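5 min read

We use cookies to remember your settings and to see which stories get read. Manage your choices at any time.

Sotiris Konstantinidis takes computers apart for parts and has done it long enough to be bored by most of it. The shared workshop he rents a bench in, on the ground floor of the old Mavromatis building, gets office desktops in batches when companies clear them out. The last batch, in November, was 70 machines. Memory comes out, then the processor if it's worth anything, then the drive.

The project is called Brelik, and its goal is modest. He wants two robot arms to strip the memory and processor from a desktop tower without help. He works on it after 8 in the evening, when the laser cutter is off and the floor stops shaking.

Most of the first year went into the platform. His first one was a sheet of plywood, and it moved. The present one is slotted aluminum, so a fixture can be bolted down anywhere and found again in the same place. The control program, Sondero, stores positions measured from one corner of the platform. It holds 492 of them now, and Konstantinidis says he would trust maybe half.

Fixtures are printed in the workshop. He has been through a lot of gray filament, and the failures go in a box under the stairs. 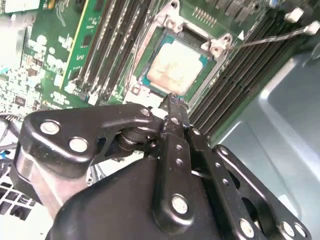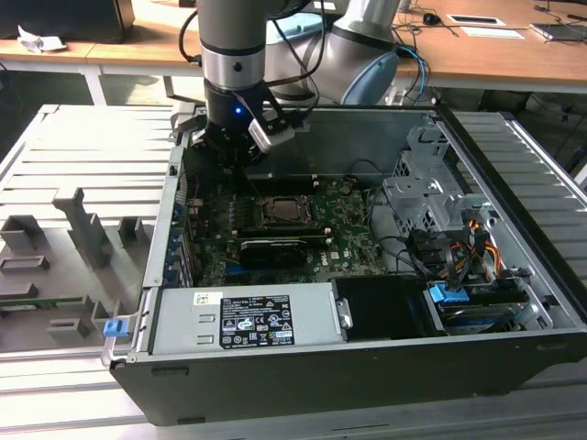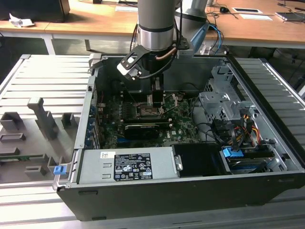

Memory is the easier job, a matter of opening two latches and pulling straight up. The processor is harder. A retention frame holds it down, released by a thin metal lever, and the lever has to be pushed down and sideways before it will lift. On the machine in the close-up, the top of the chip still has old thermal paste smeared across it, pale and patchy, and paste like that is trouble for a camera trying to find a clean square edge. Konstantinidis tried wiping every chip by hand first, then decided that defeated the purpose. Sondero now looks for the frame and works out the chip from there.

He has spent some 1,000 dollars on fingertips alone. The next set, from a small shop called Ullell, is narrower at the point and should reach the lever without touching the memory slots. He plans to fit them over the winter and start again with the same model of tower.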